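Zavbridge Grasp Practice Kit for Simulated Cells
Item 168-45

Overview | What's in the kit | Requirements | Support

If you write grasping rules for a living, or you're the person on your team who gets asked "so what counts as a good pick?", this kit was made with you in mind. It packs a full set of grasp practice scenes, a written rule sheet and a scoring log into one download, and we've been having a great time with it in our own shop in Stevport!

The idea is simple. Every team tests grippers a little differently, and then the results can't be compared. One lab lets the fingers brush a neighboring box and calls it a success, another throws the run out. The kit gives everyone the same written rules to start from, and you can tighten them as much as you like.

What's in the kit

91 tabletop scenes with grocery items, all rendered, ready to load
17 practice rules in plain text, each with a pass and a fail case
Staler run logger, with export to a spreadsheet
A blank rule template for house rules
Printable sign-off sheet

How the rules work

Each rule covers one moment of a pick. Rule 3 is the approach rule, and it's the one people write to us about most. Before the fingers close, the target has to sit between the two fingertips, and neither finger may be touching anything else. You log the approach first and the close second, as separate entries. A run that ends with the item lifted can still fail on approach, and we love how quickly that changes the way people tune their paths. 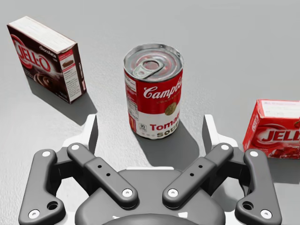

Rule 4 is clearance. Pick your minimum distance to neighboring items, write it down before the first run, and leave it alone until the batch is done. Changing it halfway means starting the batch over (yes, we've done it, and yes, it hurt).

Rules 5 through 9 deal with contact: finger pads first, even closing, no pushing the item across the floor to get it lined up. The rest cover lifting, holding, release and how to write up a failed run so another person can repeat it.

Requirements

Any simulator that reads standard scene files
A two-finger gripper model (bring your own, or use the one included)
45 GB free disk space

Good to know

The rule sheet is a practice document. It doesn't replace the safety standards that apply to your real cell, and a clean score in simulation is no substitute for a risk assessment on the floor. Keep the two binders apart - we use different colors.

Updated 1/5/18: Rule 11 reworded, Sandhu gripper profile added, two typos fixed in the sign-off sheet. Existing users can download the new sheet from their account page. Scenes are unchanged, so old logs still load.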